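Prindow Community Pantry — progress report, Saturday, February 3, 2024

Hi Faizal, a quick catch-up on how your grant's going!

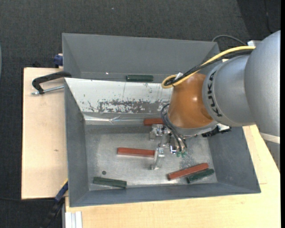
Two grey bins, one behind the other.

We've handed out 706 hampers since September, so the target of 1000 looks very doable (fingers crossed for winter). The Feltik Street pickup is our busiest by a mile, and I'd love to open it one more evening a week. Teuber Hall is slower — parking's a pain — but the regulars are lovely.

Money's fine. We're $50 over on fridge repairs and I've covered that from the raffle. Next up is sorting the new roster for all 4 pickup spots. I'll send the receipts on Monday.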